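Subject: Re: Bottle deposit pickup at Bikura – new rules?
Date: 28 Dec 2023
To: Grorilitz residents list

> Does anyone know if Zein still takes bottles with the caps on?
> The sheet in our lobby says caps off, but the driver told my
> neighbor it makes no difference. Also, is the drop-off at
> Bikura open over the holidays?

Caps on is fine. That changed in July and the lobby sheets were never reprinted. I called Zein last week to be sure. They want the bottles empty and the caps screwed back on. Labels can stay.

The Bikura drop-off is closed until the new year. The one behind Mosteretti is open, but the slot is small and it fills up by noon. If you have more than a bag or two, wait for the regular pickup.

On the numbers people asked for: our building turned in 1638 bottles this year, and 443 of those came in after the second bin was put out. Pickup is every 12 days now. It used to be 18, and the bags sat in the hall too long.

One more thing – crushed bottles are accepted for recycling but you don't get the deposit back on them, as the machine can't read the code. Same for cans.

I keep mine apart from the kitchen trash and take them down when I have a full bag.
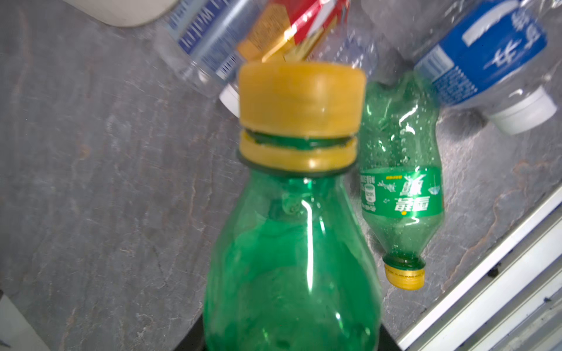
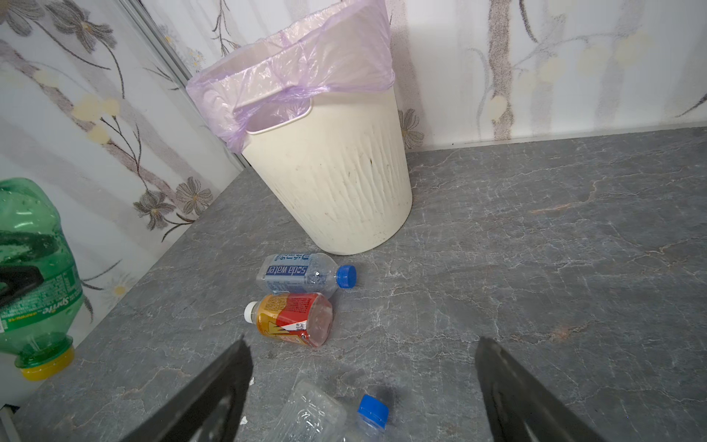
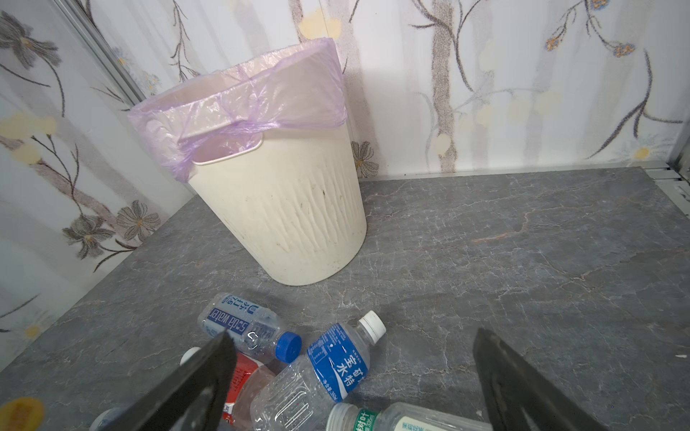
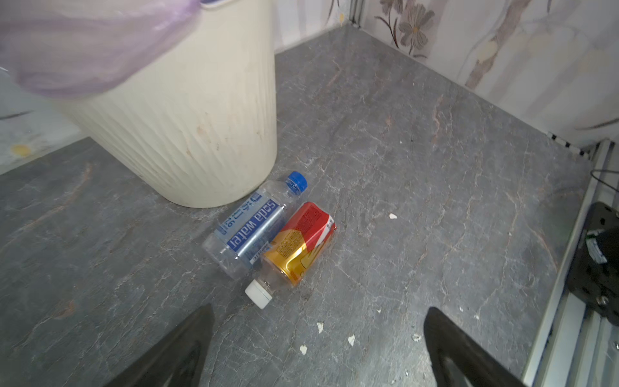 Green bottles in the first, the bin with its purple liner in the other three, soda water bottle in the last.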